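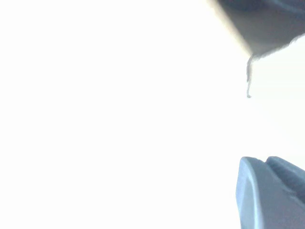
Mostly white, dark grey at top right

Filed under: Travel data / Islands & harbours

Monumthorpe Harbour Notes - README

Hello! I'm Thaddäus Imhof and this is my list of things worth stopping for in Monumthorpe, the old town and the lanes up behind the quay. I started it on my second trip because the guidebook gave the whole place half a page (and most of that was ferry times).

What's in it

There are 206 entries in one CSV file, places.csv. Each has a name, a street or nearest landmark, the period if I could find one, and a note from me. Notes are capped at 300 characters, and I do ramble, so a few stop rather suddenly. Chapels and wells are the best covered. The Grondach side of the bay is thin - I only had one afternoon there and it rained.

Spellings follow the street signs, even where the signs disagree with each other. Sorry!
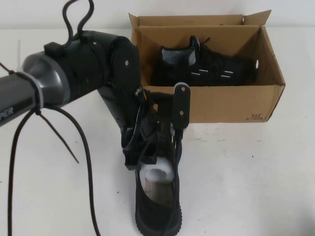

Known problems

Opening hours were checked in September and will have drifted. "Venetian" in the period column means a local told me so. The Bittencourt house is in twice, once per gate, and I've left it like that.

Using it

Take it, print it, fix it. Just keep my name in the file. Last updated May 8, 2025.

12 shares | 3 comments

Jukoreo: Used this all week, the well behind the bakery was lovely.

mapsandboots: Row 88 has a stray comma, breaks my import.

Thaddäus: Fixed, thank you!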